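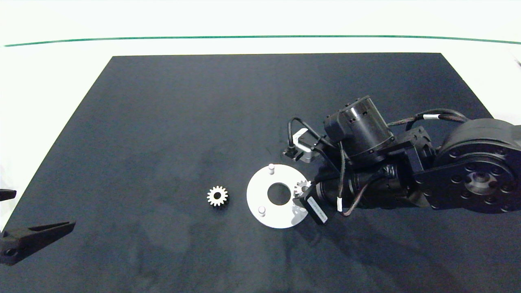 Workshop tips: teaching an arm to put a gear on a peg

Fitting gears onto a plate is a good first job to teach a bench arm by remote control. The parts are cheap, you can repeat the task all afternoon, and you can judge the outcome with your own eyes. These notes come from our bench and apply whether you drive the arm with a leader arm, a hand controller or your own hand on the wrist.

Set up the bench first

Lay a dark, matte mat under the work. Pale gears and a pale plate are much easier to pick out on it, for you on the monitor and for whatever you train later. Pull it flat before each session. A fold in the cloth will tip a gear on its side, and then you are teaching a different pick-up.

Keep other tools off the mat. If you want clutter in your demonstrations, add it later on purpose and write down which runs have it.

Turn off any lamp that shines straight down on metal. Bright plates wash out in the wrist camera, and you lose the edge of the hole you are aiming for. A lamp bounced off a white wall works better. I clip mine to the shelf and leave it there, so the colour of the light is the same from one day to the next.

Picking up

Come down slowly and stop just above the gear. Square the fingers to it before you close them. Most bad grips come from correcting the wrist while the fingers are already touching.

Grip on the teeth at opposite sides and keep the bore clear, or you won't be able to seat the gear on its peg.

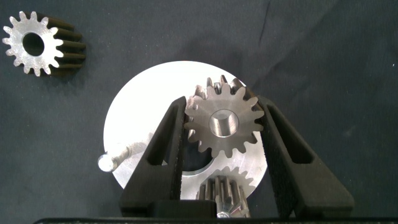
Close until the gear is held, then stop. Squeezing harder makes it ride up the pads, and the person driving never feels it happen. If your controller has a grip limit, set it low and raise it in small steps. Wipe the pads with a dry rag when they start to look shiny.

Placing

Line up over the peg from the side view, then check again from the wrist view. Lower until you meet the peg, and let the gear settle. If it hangs up on the rim of the bore, lift a little, shift and try again. Don't push. When two gears have to mesh, bring the second one down with a slight twist back and forth — the teeth will find each other.

Open the fingers all the way before lifting. A half-open finger catches a tooth and takes the gear back off with it.

Recording

Begin every run with the arm in the same parked position. Move the loose gears to a new spot each time, a hand's width or so. We recorded 300 runs with the gears always in the same place, and the arm learned the place and ignored the gear. The next 400 went far better with the parts moved around.

Do 12 runs, then get up and stretch. Tired drivers get jerky, and the jerks end up in the recording.

Keep the fumbles if you recovered from them. Throw out a run if you dropped a gear off the mat or reached in to fix something by hand. 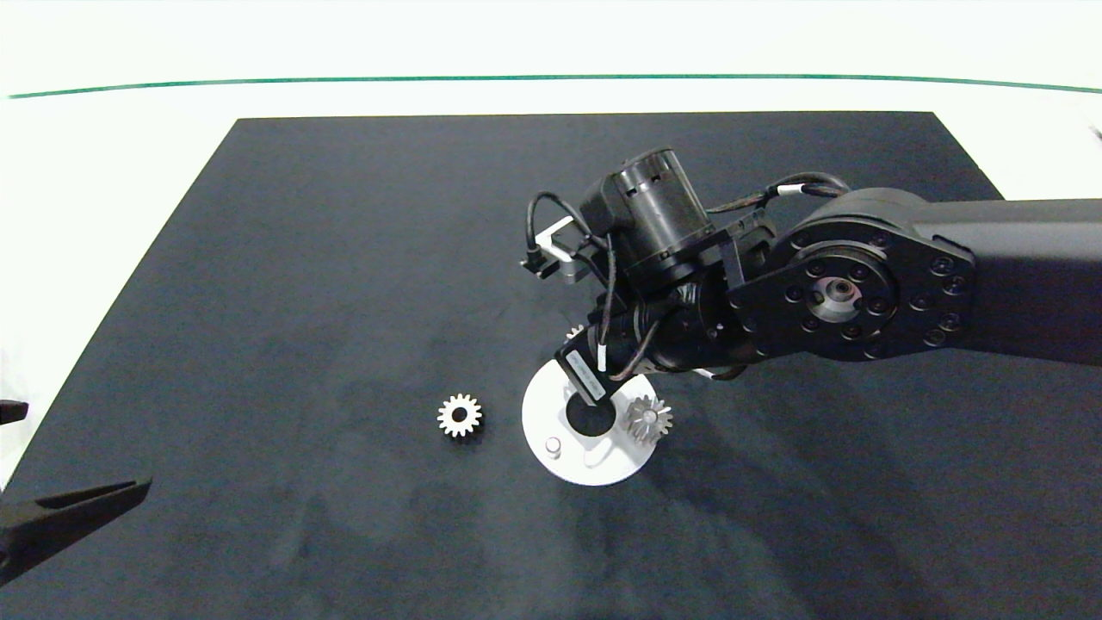
Brahim Nasr wrote in to disagree on the fumbles. He keeps them in a separate folder and adds them only once the arm can do the clean version, and he says his Jemeo arm picked up a habit of missing the peg on the first try when he mixed them in from the start. Fair enough. If you see yours hesitating over a peg it could easily reach, try it his way.

Two arms

Park the one you aren't using well back from the parts, fingers open. Drive one arm at a time until you can do the job without thinking about the controls. Passing a gear from one arm to the other can wait.

Check the cables at the wrist before you begin. A loop that swings into the camera view will spoil a whole batch, and one pulled tight will drag the wrist off centre. Leave enough slack for a full turn.

More workshop tips
Getting glue off a cutting mat
Storing small gears so you can find them again
Leader arm or hand controller for a small bench?
Labelling cables that all look the same

Contact: Imelda Lagman, Skustodon Workshop Pages | © 2021 Skustodon | Back to top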